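Ticket: wrist view episodes rejected at import
Project: Skundora
Opened: 2019-03-14
Status: open

Import stopped at episode 169 of 2000. Log gives "action length mismatch", 11 steps short. Simulator build is the Kollmont one, default seed.

Re-ran the export with the recorder buffer set to 1000. Same error, same episode.

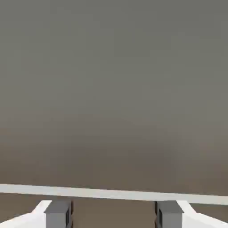 Can the short episodes be padded instead of recorded again?
Padding hides the dropped steps from the learner, so delete them and record again.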